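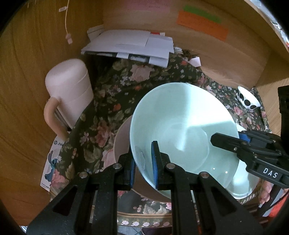 Brenda Acuña had inherited her aunt's place in Quezada, along with 37 years of opinions about soup. The will gave the silver to a cousin in Grurnton and the bowls to Brenda, which told her where she stood. She had hoped for the pink one. Everyone in the family had hoped for the pink one. But the big mint green bowl sat in front of it, the way her aunt used to sit in front of the television, and the little white one with the black dots kept to the back like an in-law. Brenda put the kettle on and called the cousin to gloat.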